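Section 9. Laundry Folding (two-arm bench)

Applies to: Pramineo two-arm bench, Lernwood folding pack. Read Section 8 (homing) first.

What to expect

Folding is a demo-grade chore. Not a laundry service. Short-sleeve T-shirts, one at a time, laid out by a person. It does not sort, does not pair socks, does not find a shirt at the bottom of a hamper. Customers ask all the time if it can "do the washing". No. It can fold a shirt you have already set down for it, and on a good day it can fold the next one too.

In the Skadirari trial we ran 236 shirts through this pack. 17 needed a hand put in (arms stopped first!). Mostly collars flipped under, and thin fabric where both layers got picked up as one. Faster than a person? Not close. If you have a pile and ten minutes, fold it yourself.

9.1 Before you start

1. Home both arms. Wait for the tone.
2. Check gripper cables. They need slack enough to reach the far corners of the shirt without dragging across it.
3. Push the two tables together. Seam closed. A gap will catch a hem.
4. Put the shirt on the front table, centered between the arms, front side down, collar away from the robot.
5. Smooth it by hand. Big wrinkles only.
6. Load program 2353 and press Start.

CAUTION: Hands off the table once Start is pressed. The arms move to the shirt from both sides and do not know you are there.

9.2 Checking the fold

Finished shirt should be a rectangle, front up, collar at the far edge. Look at the collar first. If the band is straight and showing, the rest is usually OK.

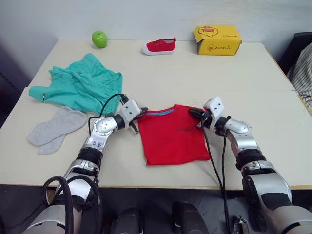
Photo: Vídalín, for Pramineo documentation

7. Grippers at the two top corners is the tidy position for a collar check. Press Hold to keep them there while you look.
8. Corners should be level with each other. One lower than the other means the shirt went down crooked in step 4. Start over, dont try to fix it with the jog keys.
9. Good fold: press Release, let both jaws open all the way, then press Park.

NOTE: Do not pull the shirt out of closed jaws. Knit fabric stretches, and the jaw pads come loose.

NOTE: Fold quality is not scored by the software. The pack reports "done" when the moves are done. A balled-up shirt also reports "done". Somebody has to look.

9.3 Other things on the table

You can leave other items out. Shoe, box, piece of fruit, fine, as long as they are at the back by the wall and clear of the arm path. Same goes for clothes waiting their turn, but keep them off to one side.

10. Move any garment whose edge is touching the shirt being folded. The picker goes by color and outline, and two garments touching may be read as one big one.
11. Keep socks out of the center. There is no sock routine in this version. Socks left in the folding area get pushed around or folded into the shirt, we have seen both.
12. Watch the cable loop on the left arm if you have clothes on the left. It arcs out wide and can ride over the top of a heap. Normally harmless. If it snags, press Stop and clear by hand.

CAUTION: No glassware or open drinks anywhere on either table.

9.4 Adjusting a finished fold

Optional. Used for moving the folded shirt over or pressing down a side that is lifting.

13. Select Adjust. One arm works, the other hovers at its corner.
14. Choose Left or Right. The arm you choose comes down on the fabric. Light contact only, setting 2 or 3. Higher than that and the top layer slides off the bottom one.
15. Nudge in small steps. Check the collar after each.
16. Press Park when finished.
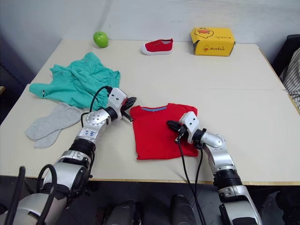
Fig. 9-2. Right gripper on the folded shirt, left gripper at the corner.

If the fold opens up while adjusting, stop there. Re-lay the shirt and go back to step 4. Trying to rescue a half-open fold takes longer then doing it again, and the arms get in each others way.

9.5 Garments: yes / no

T-shirts, short sleeve: yes.
T-shirts, long sleeve: sometimes. Tuck sleeves in by hand first.
Shorts: no. Planned for the next pack.
Socks: no.
Anything with buttons: no. Jaws catch.
Striped or heavily patterned fabric: poor. Outline detection gets confused, turn up the room lights and try once. If it fails, leave it.
Towels: yes, hand size only.

9.6 Quick faults

Arm stops short of shirt: shirt too far forward. Move it nearer the robot.
Jaws close on nothing: corner curled. Flatten it, press Retry.
Both layers picked up: thin fabric. Lower grip depth by one, press Retry.
Collar folded under: restart from step 4.
"Table not found": seam open or the tables have been bumped. Close the seam, home again.

Grip depth settings are in Section 10.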